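Stop counting clips

Every pitch I read brags about the pile. Over 1,000 demos, then more, as if a learning system gets smarter by weight. I ran collection at Dramum for 6 months and I don't buy it.

Hiu-tung Hsueh went through a batch of 68 with me in March. Same towel, same gray table, same fold. Teh model learned the table. Of course it did.

Variety costs time - people hate paying for it. Pay anyway.

Clothes are where I'd spend the money first. Thick stuff, bunched stuff, stuff that won't lie flat. Give me mustard corduroy in a heap on a Hello Kitty blanket, polka dots everywhere, a person's hand gripping the top of it while the two yellow fingers press in lower down. Ugly background, busy print - good. Homes look like that. One of those is worth more to me then a whole shelf of clean towels, and I'd tell Avico the same.
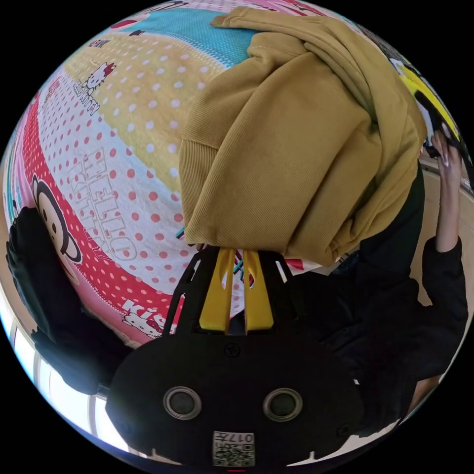
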